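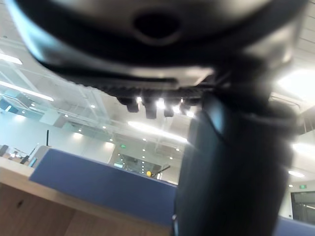

Photo: Jonatan Söderlund

Desk swap at Holitz is almost done

May 26, 2020

Well, we finally have real desks on the second floor! The light wood ones came over from the old Dhillon building, and I'm so happy to see the back of those wobbly folding tables. The blue fabric partitions came along too (I wanted green, I lost) and they do take the edge off the phone chatter, at least in my corner.

There are still 9 desks waiting downstairs, and two of them need new legs before anybody leans on them. If you're on the Tosus team, your spots are by the stairs, so please clear your drawers and label your boxes before the movers come back. Room 1124 is open for storage until July. Bring your own tape, we're out again!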